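To: workshop-automation list
From: Barbosa Shared Workshop, Equipment Desk
Date: 20th September
Subject: Re: Two-arm bench, grip settings for light objects

Members of the list,

The Equipment Desk has received the message quoted below and is replying to the full list, as the same points were raised by several members after the last bench period.

> To: workshop-automation list
> From: Britevach build group
> Subject: Two-arm bench, grip settings for light objects
>
> We are preparing our own two-arm bench in a home garage and intend to follow
> the Barbosa layout where we can. Three matters are unclear to us from the
> build notes.
>
> First, the notes give a closing limit for the hands but do not say whether the
> same limit is used for paper goods. Our hand crushes every cup we offer it.
>
> Second, we would like to know what is placed on the table during a
> session. We have been using painted blocks and suspect they are too easy.
>
> Third, our wrist cable pulls tight at the end of the reach and has come out of
> its connector on two occasions. Is there a recommended length of slack?

The replies follow in the order of the questions.

On the closing limit. The Clidusik controller accepts a value from 0 to 1000 for each finger. The figure of 1000 printed in the build notes applies to rigid objects and should not be used for paper goods. For cups the present setting at Barbosa is 274, entered for all fingers, with the thumb closing last. Members should begin at 200 and raise the value in small steps until the cup can be lifted without slipping. The value must be entered again after a controller restart. The January revision of the notes left this out, and the page will be corrected.

It is also advised that the hand approach a cup from the side and low down, close to the table. Approaching from above brings the fingertips against the rim, where the paper gives way first. If the hand has already touched the rim, the member at the controls should open it fully and back away before trying again.
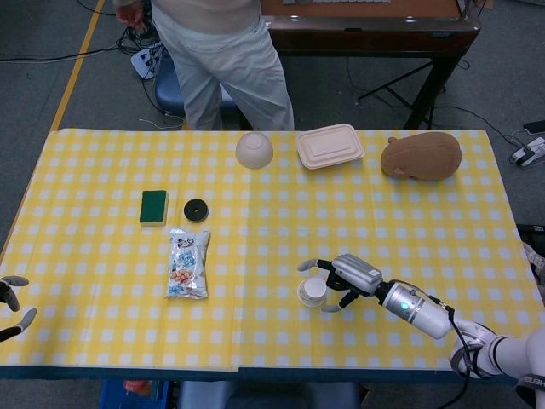

Two-arm bench at Barbosa, right hand at the paper cup.

On the choice of objects. Painted blocks are suitable for checking reach and for very little else. The Equipment Desk recommends ordinary household items that differ in weight, stiffness and outline. The bench set includes a kitchen sponge, a sealed snack bag, an upside-down bowl, a lidded food container and a plush toy along with the cup. The snack bag is the item on which most grip settings fail, as the foil shifts under the fingertips and the contents move inside. The plush toy will tolerate almost any setting and is a sensible first object for a new member. Glass and ceramic items are not permitted on the bench.

A patterned tablecloth may be used. Members working with the Lumis vision package have asked whether a checked cloth interferes with object detection. In our trials it did so only when the cloth was creased. The cloth should be pulled flat and fixed at the corners before calibration, and calibration should be repeated if it is moved.

On the wrist cable. The cable should be left in a loose loop alongside the wrist and secured further up the arm. It should not be tied at the wrist itself. The correct amount of slack depends on the mounting height, so no single length can be given. Members should move the arm by hand, with power off, to the far corner of the table and then turn the wrist through its full range in both directions. If the cable becomes straight at any point in this movement, the loop is too short. The connector that has come out should be inspected for bent pins before it is used again.

The Britevach group is asked to send its mounting height and a sketch of the arm positions to the list, so that the build notes can cover garage installations as well as the workshop bench. Other members who have built at home are invited to do the same.

Requests for bench time continue to go through the booking sheet and should not be sent to this list.

Equipment Desk
Barbosa Shared Workshop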